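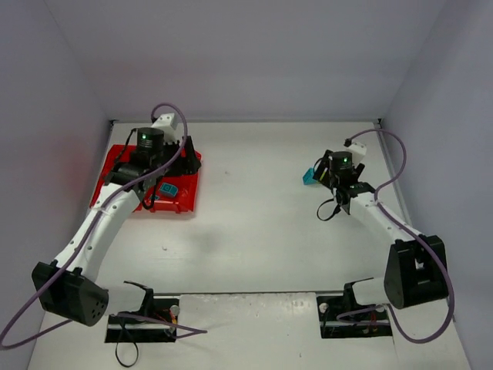 The Board of the Flaretley Documentation Center for War Crimes Records met by video link on June 4, 2020, and adopted the minutes of its January session without change. The first item was the transfer of witness statements from the closed Flundness regional court. The Secretariat reported that 900 statements have been received, of which 30 remain under seal by order of the trial chamber. Staff asked that sealed folders be kept apart from open ones in red trays with raised edges, and the Board agreed. No sealed folder may leave the reading room.

Access by defense counsel. The Board considered a request from counsel in the Hovix appeal for copies of 40 statements. It was decided to grant the request for open statements only. Counsel will be told to apply to the appeals chamber for the rest.

Translation. The Secretariat noted that nearly 1000 pages still await translation. The member for the Văn district objected to the use of summaries in place of full texts, and asked that the objection be recorded. The matter was put off to the next meeting.

Victim notification. The draft letter was approved, subject to a change in the second paragraph on the right to withdraw consent.

There was no other business.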